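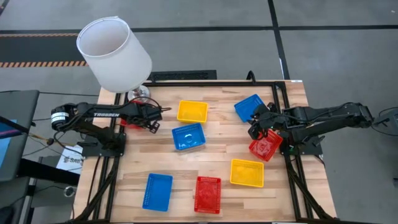
Blue, yellow and red mesh baskets on a wooden tabletop.

Edomton Records and Office Practice Forum
Board: Supplies and Shared Spaces
Thread: Color coding for incoming paper – proposed change to the guidance note

Posted by s_iyengar (board moderator)
Colleagues, the guidance note on incoming paper is due for revision, and the section on color coding has drawn more correspondence than any other. The current text recommends three colors for trays and baskets: blue for items awaiting registration, yellow for items awaiting a decision, and red for items with a statutory deadline. The proposed revision keeps the three colors but changes their meaning, so that color indicates the receiving unit and a printed tab indicates status.

The reason for the change is that several offices have merged their mail rooms, and staff now handle paper for units they do not belong to. Under the current text, a yellow basket tells them that a decision is needed but does not tell them who is to make it.

Comments are invited in this thread. Please state the size of your office and whether you currently follow the note. The revised text would take effect in September.
Satish Iyengar

Posted by helmy_a
Our office has 20 staff and follows the current note in full. I do not support the revision.

The value of color is that it can be read from across a room. Deadline items are the one category in which a delay has legal consequences, and red is the one signal that every new employee understands without training. If red is reassigned to mean "Licensing" or "Property," we lose that. A printed tab has to be read at close distance, and in my experience tabs fall off, fade, or are turned the wrong way.

I would also point out that the receiving unit is already shown on the registration slip. The revision therefore uses the strongest signal available to repeat information that is recorded elsewhere.
Anas Helmy

Posted by naciri.salma
I support the revision, with one amendment.

We are a merged mail room serving 5 units. Last year we followed the current note and found that the red basket was emptied promptly by whichever unit came down first, and that the contents were then carried back upstairs and redistributed by hand. On two occasions a deadline item spent several days with the wrong unit. Everyone had seen that it was urgent, and it was on the wrong desk all the same.

My amendment is that red be withheld from the unit colors and reserved for deadline items in every office. Units could be given blue, yellow, green, gray and so on.

Salma Naciri
Mail Services, Zanasik Building

Posted by helmy_a
In reply to naciri.salma: I could accept that amendment as the lesser change. However, it does not resolve the situation you describe. A shared red basket under your amendment would be emptied by the first unit to arrive, exactly as before. The cause of your difficulty appears to be that one basket served five units, and the remedy is five baskets.

Posted by naciri.salma
In reply to helmy_a: There is not sufficient counter space for five sets of three. I have measured it. I had in mind a red clip or a red insert placed in the unit's own basket, so that the item stays with its unit and the urgency remains visible. I should have stated this in my first post.

Posted by birthe_as
I write from a small archive with a reading room and one part-time registry clerk. We do not follow the note and have never felt the need to. Three baskets would be three more places to lose a letter.

I would ask the moderator to consider whether the note should apply to offices below a certain size at all. In our case a single tray, cleared at noon and again before closing, has served well. I am concerned that a revised note will be treated by inspectors as a requirement, as happened with the guidance on date stamps.

There is also the matter of staff and visitors who do not distinguish red from certain greens. One of our former clerks sorted entirely by position and regarded the colors as decoration. Any scheme that adds green to the list should take this into account.
Birthe Ásgeirsdóttir

Posted by s_iyengar (board moderator)
Thank you. On the question of status: the note is guidance and is not an inspection standard. I will propose a sentence to that effect in the opening paragraph. On color vision, the point is well taken, and I will ask that green be removed from the list of suggested additions.

Posted by h_abdelrahman
Some remarks on procurement, which the thread has not yet addressed.

Our purchasing unit reviewed basket and tray orders before the last budget round. The total for the reporting period was 3710 units, far above what the number of mail rooms would justify. Much of this consisted of replacements ordered because an office wanted a different color, while the existing baskets were in good condition. If the revision is adopted, I expect another round of such orders.

I would therefore request the following wording: "Offices should use the colors they already hold. No basket should be replaced solely to comply with this note." The local list of unit colors can then be posted on the wall, and offices may differ from one another without harm.

The supplier names that circulate in these discussions, including Jana and El Khatib, are equally acceptable to us. Purchasing does not endorse either. Please order through the normal form.
Hanane Abdel Rahman

Posted by helmy_a
In reply to h_abdelrahman: I must disagree with the phrase "without harm." Staff move between offices regularly. A clerk who has learned that yellow means Property in one building and Payroll in the next will make mistakes, and the mistakes will not be discovered until someone telephones to ask where a document is. The principal merit of the current note is that it is the same everywhere.

Posted by h_abdelrahman
In reply to helmy_a: The point is fair with respect to unit colors. I would maintain my wording as regards replacement. Consistency can be achieved with an adhesive label on a basket of any color, at very little cost.

Posted by birthe_as
Labels on mesh do not hold. Please specify a tie-on tag if this route is chosen.

Posted by naciri.salma
Agreed on tags. We use card tags with string, written in marker, and replace them when they become worn. I would add that baskets with open sides are preferable to solid trays for this purpose, as one can see from the side whether anything has been left at the bottom. Solid trays were the source of most of our overlooked items.

Posted by s_iyengar (board moderator)
For the record, the positions stated so far are as follows. Mr. Helmy prefers the current note unchanged. Ms. Naciri supports the revision with red reserved for deadlines, marked by clip or insert. Ms. Ásgeirsdóttir asks for an exemption for small offices. Ms. Abdel Rahman asks for a clause on replacement.

I intend to circulate a draft containing the red reservation and the replacement clause. The question of whether unit colors should be uniform across buildings remains open, and I would welcome further views on it, particularly from offices that exchange staff. The thread will stay open for comment until Dec 14, 2025.

Posted by helmy_a
I ask that my objection on uniformity be attached to the draft in full – the summary above is accurate but brief.

Posted by s_iyengar (board moderator)
It will be attached.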